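The Braneck charts are a set of knitting charts for socks and mittens, kept as plain text so that they can be edited, compared and printed without special software. This folder holds the charts, the written patterns that go with them and a small script for turning a chart into a page you can knit from.

Last full check of the charts against the written patterns: 6th August.

## What is in the folder

- `charts/` holds one text file per chart
- `patterns/` holds the written instructions in Markdown
- `yarn.csv` lists the yarn used for each knitted sample
- `errata.md` is the list of mistakes found and put right
- `print.py` makes the printable pages
- `old/` is for charts that have been replaced, kept because people still have the printed versions

The file names follow the pattern names in lower case with hyphens. A chart ending in `-l` is for the left hand and one ending in `-r` for the right. Socks have no such ending because both feet are worked the same.

## How to read a chart file

Each line is a round. The bottom line of the file is the first round, as on a printed chart, and every round is read from right to left. If you open the file in an editor the line numbers will therefore run the wrong way. The printed version numbers them properly.

| Character | Meaning |
|---|---|
| `.` | knit with the background colour |
| `x` | knit with the pattern colour |
| `-` | purl with the background colour |
| `/` | knit two together |
| `\` | slip, slip, knit |
| `m` | make one |
| `#` | no stitch |

The `#` squares are there only to keep the columns lined up after a decrease. Skip over them. Most of the questions that come in are from people who have cast off a stitch or worked an extra one at a `#`, usually at the mitten tip.

Lines starting with a semicolon are comments. The print script leaves them out, so please don't put anything in a comment that a knitter needs to know. That belongs in the pattern.

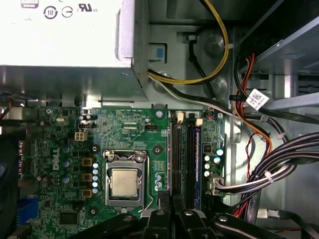 A chart may be wider than the part that repeats. Where this is so, the repeat is given at the top of the file:

```
; name: jalotov-cuff
; repeat: 2-9
; rows: bottom up
```

Columns are counted from the right, the same way as you knit. In the example, column 1 is worked once at the start of the round, columns 2 to 9 are repeated, and anything to the left of them is worked once at the end.

## Printing

You need Python 3 and nothing else. From the top of the folder:

```
python print.py charts/jalotov-cuff.txt
```

The page is written next to the chart with the ending `.html`. Open it in a browser and print from there. Add `--large` for bigger squares, which will put a mitten chart over more than one sheet. Add `--grey` if your printer is short of ink: the pattern colour is then a light grey with a dot in it. The dot stays readable on a bad photocopy.

Check that the browser hasn't shrunk the page to fit. The squares are drawn slightly wider than they are tall, to match a knitted stitch, and some browsers will even them out if you let them.

## Tension and yarn

All the mittens were worked out at 21 stitches to 10 cm in stranded knitting, washed and dried flat. The tension on the needles before washing is often tighter than this and there is no need to worry about it. Knit a swatch in the round, not back and forth, as most people's purl rows are looser.

The sock patterns are finer and each gives its own tension.

The yarn for the mitten samples was a plain wool of 200 m to 100 g. A skein of each colour is enough for the largest adult size with some left for mending. For the Faremville mittens the pattern colour runs right up the thumb as well, so buy both colours in full skeins even if you are making the small size.

`yarn.csv` has these columns:

| Column | What goes in it |
|---|---|
| `pattern` | file name without the ending |
| `size` | child, small, medium or large |
| `part` | background or pattern |
| `grams` | weight used, weighed after finishing |
| `needle_mm` | needle size the knitter used |
| `knitter` | initials |

Some rows have no weight. Those samples were given away before they reached the kitchen scales, and the gap has been left empty instead of filled with a guess. 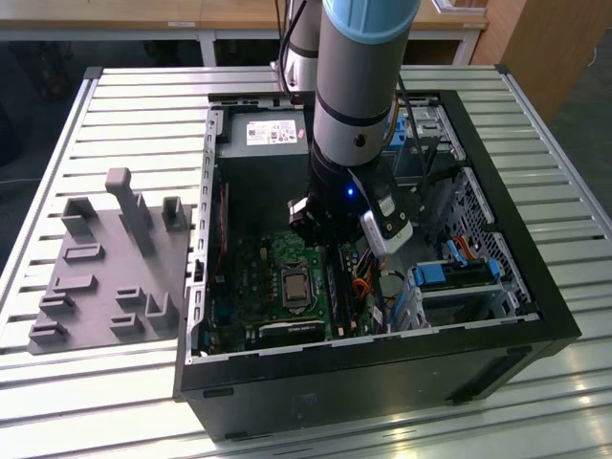 Josée Kowalchuk

## The patterns

**Jalotov.** A mitten with a corrugated cuff and a small diamond all over the hand. It is the easiest of the set and the one to start with if you haven't carried two colours before. The floats on the back are short and don't need catching.

**Faremville.** A mitten with a large leaf on the back of the hand and stripes on the palm. Floats behind the leaf get long in the middle rounds. Catch them, but not in the same place on each round, or the other colour shows through as a line.

**Mohmand.** A sock, knitted from the cuff down, with a band of hooks and triangles above the ankle and a plain foot. The band doesn't stretch as much as the plain part, so anyone with a high instep should go up a needle size for those rounds and change back for the heel. Ghazala Jadoon drew the band from a pair of socks in her family, and the small break at the back of the leg is copied from them.

**Braneck.** The sock and mitten that gave the folder its name. They share a chart for the star. In the mitten the star is worked once, on the back of the hand, and in the sock it goes all the way round. The sock is the older of the two and its heel instructions are wordy. I have a shorter version half written.

## Known problems

- The left thumb of the large Faremville mitten sits a column too far towards the palm. It can be worn as it is. The correction is in `errata.md` but the chart itself has not been changed, because I want to see it knitted first.
- `print.py` ignores the repeat line if there is a space before the colon.
- The Mohmand chart was redrawn in April. If your printed copy has the hooks all facing the same way, it is the old one. The old and new bands have the same number of stitches, so a sock already under way can be finished from either.
- The child's size in Braneck has been knitted only in superwash wool, which grew a good deal in the wash. Treat the length of the foot as a suggestion.
- There is no left-handed version of any chart. Zeeshan Minhas knits left-handed and uses the mirrored print (`--mirror`), but the decreases then lean the wrong way and have to be swapped by hand.

## Sending a correction

Say which file, which round and which size. A photo of the knitting laid flat in daylight helps more than a photo of the chart. If you change a chart yourself, please keep every line the same length, filling with `#` where necessary, and put the old version in `old/` with the date in its name.

New patterns are welcome if they have been knitted at least once by a person who didn't write them. Shota Kuroda and Sobia Hayat have been doing most of this test knitting, and they would like to be sent the chart and the written pattern together. Testing from the chart alone missed two mistakes in the Jalotov thumb that were only in the words.

## Use

Knit from these as much as you like, for yourself, for presents or to sell. You can print copies for a class. If you pass on an altered chart, change its name so that the errata list still makes sense to the people using the original. The script may be copied and changed for any purpose.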